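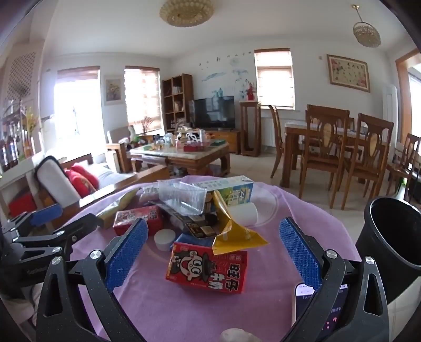

Packaging sort, second pass, 5 Jun 2022. Purpose of the session was to settle the class list for the snack and drink waste before we weigh anything. The April list had too many overlaps and two people sorting the same heap got different totals. We worked on the round table with the light purple cloth, everything in one pile in the middle and items pulled out singly. The two red 旺仔 milk cartons were the first argument. Under the April list they went in with card. Ida Albers wants them in a class of their own, composite carton, and I agree. Card now means board that tears through clean with no film on either face.

Classes as they stand:

C1 card, uncoated
C2 composite carton
C3 rigid clear (trays, lids, domes)
C4 film, single layer
C5 film, metallized or printed laminate
C6 rigid opaque (tubs, cylinders, caps)
C7 unresolved

Notes on the difficult ones.

Ribbed clear tray: C3, no dispute. Trays nest, so they read low by volume and should be recorded by mass only. Stacked trays must be separated before they go on the balance — Tipene Pearce found a folded wrapper between two of them last time and the row had to be struck.

Shiny yellow wrapper with the twist: entered as C5 pending the tear test. A shiny face is not enough to call it metallized. Hold it to the lamp, then tear across the twist and look at the edge. If the edge stretches and goes white, it moves to C4.

Small white cap: C6. Loose caps are weighed separately and not matched back to a container. Matching took longer than all the other sorting in April and gave us nothing usable.

Long green and tan snack bag: C5 pending, same test. Bags are to be slit down the back seam and laid flat before weighing. Crumbs go in the residue dish and get their own line.

White cylinder: C6 for now. If the wall turns out to be wound board with a liner it goes to C2 and the description of C2 needs a line added. Ida to cut one and check.

Black and gold package with the pale label panels: C7. Labels complicate it. Current rule is that a label stays on if it covers less than half of a panel, otherwise it is peeled and weighed as C1 or C4. I do not like this rule but have no better one.

Balance. The Brurkeo drifts at the low end. With the 400 g check mass it read correctly at start and end. Caps and single wrappers are too light for it and should be pooled by class, then divided by the number of pieces. The big hopper scale is only good above 800 g and stays out of this. Do not mix readings from the two in one column.

Target for the full run is 2,000 pieces. The April sheet stopped at 273, of which a good part has to be reclassified under the new C2. Tipene has the sheet and will add a column for the old class so that we can see what moved. Please do not overwrite the old entries.

Bags for storage: the Jirker zip bags, one class per bag, class code on the outside in marker and again on a slip inside. The marker rubs off. C7 goes on the shelf by the window, not in the drawer.

Open points:

Tear test needs a written procedure. Mine is one sentence and Ida's is a different sentence.
Rinse or no rinse for C2. Residual milk adds mass — weigh as found, rinse, dry overnight, weigh again, keep both figures until we decide.
Foreign-language labels: copy the characters as printed into the sheet, no translations in the name column.
Order more slips.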